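Project Report: Sorting and Storage of Workroom Materials
Qureshi College, Grinside campus
Submitted July 31, 2026

1. Purpose
The project was set up in February to bring order to the shared workroom, where textiles, straps and small electronic parts had been stored together for several years. The group was asked to propose a system that later classes could keep up without extra staff time.

2. Method
All materials were taken out, sorted by type and entered in a register of 581 items. Fabrics were to be folded and placed on the lower shelves. Straps were to be coiled and tied. Electronic parts were assigned to 10 labelled trays bought from Tultetti.

3. Findings
Sorting took three sessions. More than 80 items had no entry in the earlier inventory. Straps and cabling caused the most delay, as they catch on one another when left on the same surface.

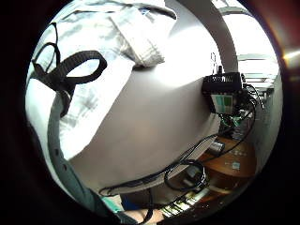

Figure 1. White cloth, straps and small electronics with green wiring by the window.

4. Recommendations
Cabling should be stored apart from textiles. The register should be checked at the start of each term.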